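Runder Tisch Lesis – Rebane Objektmöbel

Startseite > Tische > Besprechung > Lesis

Tisch Lesis, rund
Lieferzeit: 8 Wochen
Zubehör: Kabeldurchlass, Filzgleiter
Merken | Drucken | Anfrage senden

Wir verkaufen runde Tische, und trotzdem raten wir vielen Kunden erst einmal davon ab. Der runde Tisch gilt als kommunikativ und demokratisch. Das steht in jedem zweiten Prospekt, auch in dem, den uns der Hersteller Josto mitgeschickt hat. Ob Leute besser miteinander reden, weil die Platte keine Ecken hat, wissen wir nicht. Belege haben wir noch keine gesehen.

Was wir sagen können: Ein runder Tisch braucht Platz. An die Wand geschoben verliert er seinen Sinn, und zwei davon lassen sich nicht zu einer Tafel zusammenstellen. Wer das regelmäßig vorhat, soll bitte rechteckig kaufen und das Geld sparen.

Zur Oberfläche

Lesis gibt es in hellen und dunklen Holztönen. Der Hersteller nennt die Oberfläche »pflegefrei«. Das Wort haben wir aus unserer Beschreibung gestrichen. Kaffee gehört weggewischt, und Ränder von heißen Tassen bekommt man auf Holz manchmal nie mehr heraus. Helle Töne verzeihen Staub, zeigen aber Tinte und Rotwein. 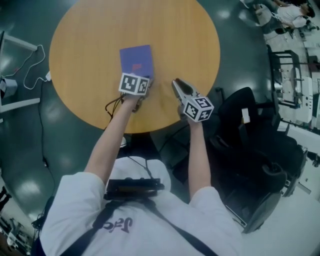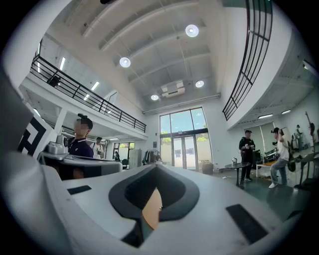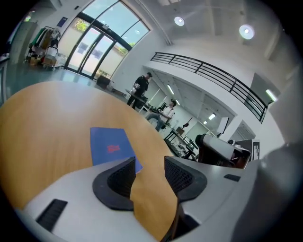
Runder Holztisch in hellem Orangeton (erstes und letztes Bild)

Bestellen Sie vorher ein Muster. Farben am Bildschirm taugen höchstens als Anhaltspunkt, und unter kaltem Deckenlicht wirkt ein warmer Holzton schnell anders als am Fenster. Das Muster kostet nichts, wir hätten es nur gern zurück.

Zur Belastung

Im Josto-Datenblatt stehen 500 Kilogramm Tragkraft. Gemeint ist eine gleichmäßig verteilte Last auf der ganzen Platte, und so belastet im Alltag niemand einen Tisch. Wer sich auf die Kante setzt, erzeugt eine ganz andere Kraft. Wir geben die Zahl deshalb nur der Vollständigkeit halber an und garantieren sie nicht.

Montage

Zwei Personen sollten es sein. Die Anleitung behauptet, eine genüge. Unser Lager in Prukthorpe hat das versucht und rät davon ab, die Platte ist schlicht zu sperrig. Schrauben nach den ersten Wochen nachziehen. Auf glatten Böden die Filzgleiter gleich mitbestellen, beigelegt sind nur welche aus Kunststoff, und die rutschen.

Gewährleistung

Es gelten die gesetzlichen zwei Jahre. Eine »Zufriedenheitsgarantie« bieten wir nicht an, die Bedingungen dafür liest ohnehin kaum jemand. Unbenutzte Tische nehmen wir originalverpackt zurück, die Rückfracht tragen Sie. Bei Sonderfarben ist die Rückgabe ausgeschlossen.

Preis auf Anfrage. Bitte Stückzahl, Stockwerk und Türbreite angeben.

Ähnliche Artikel: Lesis oval | Lesis Stehtisch | Stuhl Rebane Basis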